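Zorkik Wording Set

README for the wedding and party stationery wording files, version 2

What is in the set

The set holds 2,000 short texts of the kind printed on invitations, save the date cards, RSVP cards, menus, place cards and thank you notes. Each text was written for the set by the Zorkik shop staff. No customer orders were copied into it. Names of couples and hosts are placeholders in square brackets, so a line reads "[Host] and [Host] invite you to the wedding of their daughter [Name]".

The texts are in American English. A first version used British spelling in the menu cards and mixed date styles everywhere. Both were fixed for version 2.

Files

wording.csv: the texts, one per row
layouts.csv: 58 card layouts, with line limits
folds.txt: notes on single, gatefold and pocket cards
preview: screen previews
CHANGES.txt: what changed from version 1

Columns in wording.csv

id: a plain number, never reused
card: invitation, save_date, rsvp, menu, place, thanks
tone: formal, relaxed or funny
host: parents, couple, both or none
lines: number of printed lines
text: the wording itself, with a slash for each line break

The tone column was filled in by two people working apart. Where they disagreed, Conall Ó Néill made the final choice. Relaxed and funny are the two that get mixed up most often, so treat that split with some care.

Layouts

Layout names come from the shop's own ranges. Imarik is the square card with a ribbon slot. Georgiev is tall and narrow and takes short lines only. Kurkitz is the pocket card with inserts. Each layout row gives the most characters that fit on a line at the standard type size. Script typefaces run wider, and layouts.csv has a separate column for them.

Line limits were checked by printing, and the Georgiev limits were lowered after that check. If you have the old file, replace it.

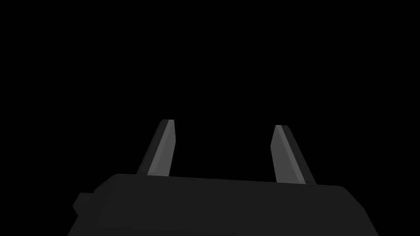
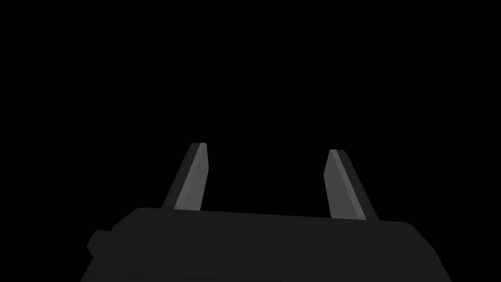
Can I use the wording on cards I sell?

Cards for sale are fine, printed or handmade, and you don't need to credit the shop. Please don't resell the files themselves or post them as your own wording set.

Known problems

Menu cards are thin on vegetarian and children's menus.
Thank you notes mostly assume a gift was given. Only 5 of them thank a guest just for coming.
Accented letters break if wording.csv is opened in an old spreadsheet program without choosing UTF-8.
The host value "both" was used in two ways in version 1. In version 2 it always means the couple together with parents.
Religious wording is limited to a few general lines. Check with the church, temple or other venue before printing anything more specific.

Dates and times

Dates in the texts are placeholders. Formal cards spell everything out, as in "the eleventh of March". Relaxed cards use the month and a numeral. Times follow the same rule, and "half past" is kept for formal cards.

Corrections

Send the id, the line as it stands and the line as you think it should read. Spelling fixes go in right away. Changes of tone wait for the next version.

Last updated 5/16/23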